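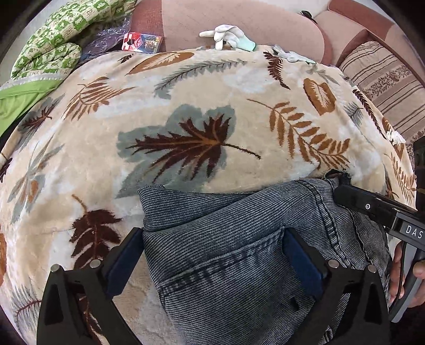

## Ticket 848 - Gripper closes on folded denim, episodes rejected at review

**Project:** Zeloneck household folding
**Opened:** 05/02/2023
**Status:** Closed, rule change merged

### Problem

Review bounced a batch of denim episodes under rule 4 (grasp must be on the item only). The denim was bunched thick on a plush blanket, and the reviewer couldn't tell if the pads had picked up blanket pile along with it. The operator says no. The current rule gives no way to settle it.

### Log

1. Pulled the rule text. Rule 4 says "clean grasp" and never defines it. Fonseca's copy of the sheet has an older wording, "both pads in contact with the item." Two sites were working from different sheets.

2. Checked the hand tool. Pads seated, screws tight, finger travel normal. Not a hardware fault.

3. Repeated the grasp on a bare table with the same fold. Passed review first try. Repeated on a plush throw, closing at the same height. Blanket came up with the denim on some tries.

4. Tried closing a little higher on the bundle, then lifting straight up and holding for a moment before moving. If blanket is caught, it tents and you see it during the hold. Much easier to review.

5. Asked Flovbridge if soft surfaces should just be banned. Answer was no - the plan calls for sofas and beds, and only the grasp needs fixing.

6. Encoder log shows a gap of 200 ms between close and lift on the rejected episodes. Set the minimum hold to 1000 ms. Tried 2000 as well, but it slowed the operators down and the reviewers saw no benefit.

### New wording for rule 4

- Both pads touch the item. Nothing else is between them.
- On blankets, throws or loose covers, lift straight up and hold for 1000 ms before any sideways move.
- If the surface tents during the hold, open, reset the item and mark the episode as failed. Do not shake it loose.
- Thick folds: grip the body of the fold. Stay off a single loose edge.

### Follow-up

Old sheet removed from the Fonseca folder. Vernov still has a printed copy from December, replacement sent. Rejected episodes stay rejected, they can't be rescored without a hold.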